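Jostow Self-Guided Food Walks: Your Questions

Last updated Sunday, September 18, 2022

We love getting your questions, so keep them coming! These are the ones that land in our inbox most.

What is a Jostow walk?

A route you follow at your own speed, with a printed booklet in your pocket and no guide waving a flag. Each one links bakeries, markets, noodle counters, corner groceries and anywhere else we've eaten well. You decide how long to stay at each stop (we once spent an entire afternoon in a pickle shop and regret nothing).

Which routes can I do right now?

Three are open: Mulline Old Market, Flanagan Street and the Riverside Loop. Mulline is the best pick for a first visit, with lots of food packed into a few short blocks. Flanagan Street is longer and has our favorite dumplings in the city. Riverside is the one for people who like a real walk between bites.

Why do you send people into ordinary supermarkets?

Because they're wonderful! Restaurants show you what a neighborhood eats on a night out, and the grocery store shows you breakfast. Give yourself time for the back aisles and the bottom shelves.
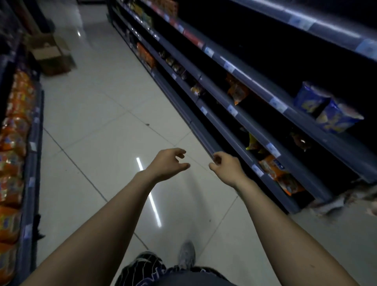

Every booklet has a page of things worth hunting for: regional chili pastes, odd chip flavors, dried mushrooms, the good soy sauce. Pick one item you've never tasted and take it home. We still hear from people who got hooked on fermented tofu this way.

Do I have to book with the shops?

No booking at all. The only exception is the Flanagan Street tea house, which likes a phone call from groups of 7 or more. The number is inside the front cover.

How much should I budget for food?

That depends on your appetite. Tasting portions are cheap on all the routes, and plenty of walkers share one plate at each stop so they can fit more in. Bring small bills, as several of the market stalls don't take cards.

I can't read the labels. Will I be lost?

Not for long! The glossary in the back covers the words you'll run into most, printed large enough to hold up next to a package. Start with the drinks section. Learn the characters for rice, wheat and sorghum and a shelf of spirits starts to make a lot more sense.
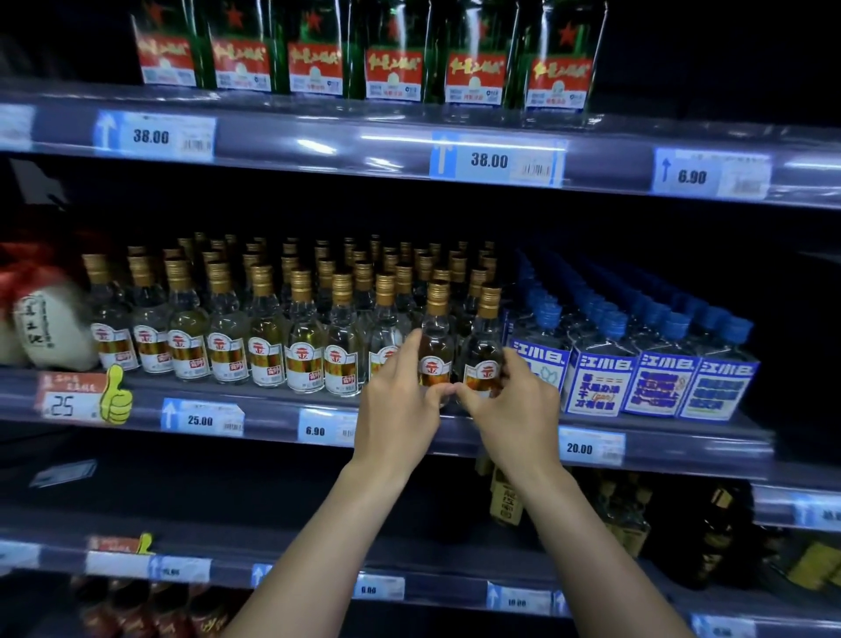

Is there anything for vegetarians?

Loads. Stops with a solid meatless choice have a green leaf beside their name. Mulline has the most, and the tofu stall near the north gate is a highlight even for meat eaters. Vegans should ask about lard in the pastries.

Can I bring kids?

Please do. Riverside has a playground at the halfway point, and the booklet includes a scavenger hunt that tends to keep adults busy too. Strollers are fine everywhere except the upstairs hall at Mulline.

How do I get a booklet?

Order one from our website or pick one up at the Inetance bookstore, next to the register. Orders ship within 3 business days. We printed 1000 copies of the new edition, and the next printing is planned for December.

A stop was closed when I got there. What should I do?

Skip ahead to the next number on the map, then drop us a line with the name of the shop. Small places change their hours a lot, and your notes are how we keep up. We post corrections on the updates page, so have a look before you head out.

Can I suggest a place?

Yes, yes, yes! Tell us the address and what to order.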